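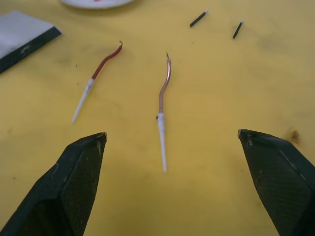 3.2 Cake labeling and price

Shops in Katdale and Stovow supplied sales records for 13 product lines, of which 11 were sold under both a plain and a worded label. The remaining two were dropped. After removal of bulk orders, 757 purchases were left for analysis. Price was entered as the amount paid per portion, net of candles and other extras, which the Haton shops bill separately.
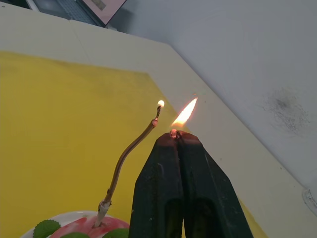
Extras were coded as a single yes/no variable. Buyers who added them were less sensitive to price in both towns, and the effect held when weekend sales were excluded. Seasonal lines peaked in September and were given their own intercept.

Figure 3. Small layered cake with fruit on a round white plate; card with the wording "Handmade."

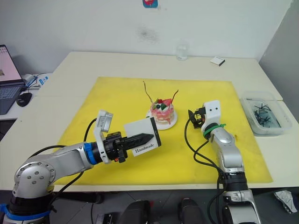
The wording effect was larger for single-serve cakes than for whole ones. In Stovow it persisted at prices up to 145 percent of the plain-label price; in Katdale it was weaker and did not reach significance. The Gebru scale of perceived effort explained part of the gap between towns. Model terms are listed in the appendix.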